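Section 4: Mounting the Daltell Balcony Planter System

4.1 Before you start

You should have the back plate, two hook brackets, four thumbscrews, one bag of rubber pads and the drip tray. If you bought the Clorby self-watering kit as well, leave it in its box until Section 6. It has a great many small parts and they roll.

Check that your building allows things to hang from the railing. Some do, some don't, and some allow it until the downstairs neighbor gets a geranium in the soup.

Measure the top rail with the paper gauge on the back cover of this manual. If the rail fits inside the black outline, use the short brackets. If it doesn't, use the long ones, which are sold separately. We did argue about that.

4.2 Fitting the back plate

1. Stick a rubber pad to the inside of each bracket. The pads have a peel-off backing that peels off when it feels like it. A fingernail works better than a knife.

2. Hang both brackets over the top rail, 239 mm apart, measured center to center. The odd number comes from the Urbańczyk plate we copied the hole pattern from, and we have kept it so that older plates still fit.

3. Hold the back plate against the railing and start all four thumbscrews by hand. Do not tighten any of them yet. If you tighten the first one fully, the fourth will not line up, and you will be reading this step again.

4. Push the plate up until it stops, then tighten the screws in a diagonal order: top left, bottom right, top right, bottom left.

A gray panel with holders is shown against a metal railing with upright slats.
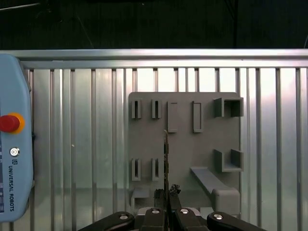

5. Give the plate a firm tug downward and another toward you. A little flex is fine. Rattling means a missing pad. Look in the bag, then on the floor, then stuck to your sleeve.

Caution: On a railing with gaps wide enough to drop a thumbscrew through, lay a towel along the bottom before you begin. Replacement screws come in packs of 100, a quantity chosen by our supplier.

4.3 Loading the pots

Start with the pots at the two ends and work toward the middle. Each pot takes up to 500 g, including the plant, the soil and whatever water the soil is holding. A pot that passes the kitchen scale in the morning may fail it after a good soak, so water first and weigh second.

Note: Tomatoes are not herbs. We get letters about this every September. A tomato plant will outgrow the pot, lean on the basil and bend the bracket, and the warranty has a paragraph about it.

Slide the drip tray in last, with the spout pointing toward your own side of the railing. It will go in the other way around quite happily.

4.4 If the plate sags

Loosen all four screws, lift the plate and repeat steps 4 and 5. If it still sags, swap the left and right brackets – they look identical but the left one has a small notch near the bend. Zlatko Vlachou in our parts department can tell them apart by feel and is tired of being asked to do it over the phone.

Do not fix a sagging plate with Hastix tape. It holds beautifully until the first warm afternoon.

4.5 Taking it down for winter

Remove the pots, then the tray, then the plate. Leave the brackets up if you like; they are coated and don't mind frost. Put the thumbscrews back in their holes in the plate before storing it. For spare parts, quote order code 1798 and say whether you need the notched bracket or the plain one.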